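Besuch bei Tranik in Favstead: Was Maschinen im Haushalt schon können

Im September hat Tranik in Favstead die Türen geöffnet. Die Firma entwickelt Steuerungen für Roboterarme und arbeitet dabei mit dem Küchenbauer Kristiansen und der Werkstatt Hevcombe zusammen. In der Einladung stand die Frage, wann der Roboter den Tisch abräumt. Ich bin hingefahren, um mir eine Antwort zu holen.

Der Eingang liegt auf der Rückseite, neben der Laderampe. Wer mit dem Bus kommt, steigt am Gewerbegebiet aus und geht den Rest zu Fuß. An der Anmeldung bekam man einen Aufkleber mit einer Nummer, meiner trug die 614. Geführt wurde in Gruppen zu 20 Personen. Unsere war um 14 Uhr dran.

Zuerst ging es in die Halle von Hevcombe. Dort werden Kleinteile für Beschläge sortiert und verpackt. Das Einlegen der Schachteln läuft seit längerem automatisch, und zwar schnell. Die Schachteln sind alle gleich, sie kommen immer von derselben Seite und liegen immer in derselben Richtung. Sobald eine verdrückt ist, bleibt die Anlage stehen und ein Mitarbeiter holt sie heraus. Beim Auffüllen der Regale arbeitet man weiterhin von Hand. Ein Versuch dazu wurde im vorigen Jahr abgebrochen, die Gründe wurden uns nur knapp genannt: zu viele verschiedene Verpackungen, zu enge Fächer.

Danach kam der Teil, für den die meisten gekommen waren. Tranik beschäftigt sich mit Aufgaben aus der Wohnung, also Aufräumen, Einräumen, Geschirr, Wäsche. Geübt wird zunächst das Greifen und Ablegen. Das klingt nach wenig, ist aber in fast jeder Hausarbeit enthalten. Wer Spielzeug in eine Kiste räumt oder Obst in eine Schale legt, macht im Grunde immer dieselbe Bewegung mit anderen Dingen.

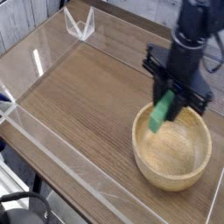 Foto: Tranik / Pressebereich

Ein grüner Klotz und eine runde Holzschüssel sind dafür ein dankbares Paar. Der Klotz hat gerade Seiten, an denen die beiden Finger Halt finden, und die Schüssel ist nach oben weit offen. Auch wenn er schräg im Greifer hängt, bleibt noch Spielraum beim Ablegen. Bei einem Glas sieht das anders aus. Es muss aufrecht stehen, der Druck der Finger darf nicht zu groß sein, und durchsichtige Dinge werden von den Kameras schlecht erkannt. An Gläsern wird bei Tranik gearbeitet, vorgeführt wurden sie nicht.

Ein Besucher fragte nach der Erfolgsquote. Für einfache Teile auf freier Fläche nannte man uns 100 Durchgänge mit 2 Fehlgriffen. Sobald mehrere Sachen übereinander liegen, wird es deutlich schlechter, dafür gab es keine Zahl. Das hätte ich gern genauer gewusst, denn auf meinem Küchentisch liegt selten etwas allein.

Die Wäsche kam nur im Vortrag vor. Handtücher gehen nach Auskunft der Firma inzwischen leidlich, wenn sie flach liegen und man Zeit hat. Hemden und Socken gehen nicht. Stoff verändert bei jedem Anfassen seine Form, und die Steuerung muss danach neu hinschauen.

Kristiansen zeigte zum Schluss einen Schrank, dessen Türen sich auf ein Signal öffnen. Die Idee dahinter ist, dem Roboter die Griffe zu ersparen. Ich fand das einen brauchbaren Gedanken, auch für Leute ohne Roboter – mit zwei vollen Händen steht man oft genug vor einer geschlossenen Schranktür. Einen Preis wollte am Stand keiner nennen.

Mein Eindruck nach dem Rundgang: In der Werkstatt lohnt sich die Maschine überall dort, wo die Teile gleich sind und gleich liegen. Im Haushalt kann sie einzelne Handgriffe, aber noch keine ganze Aufgabe von Anfang bis Ende. Einen Termin, ab wann man so ein Gerät kaufen kann, gab Tranik nicht an.

Der Rundgang dauerte mit Vortrag knapp zwei Stunden. Im Hof gab es Kaffee und Kuchen, das Abräumen der Tassen erledigten die Auszubildenden. Festes Schuhwerk ist für die Halle vorgeschrieben, Fotografieren war dort nicht erlaubt. Schulklassen können sich auch außerhalb des offenen Tages anmelden.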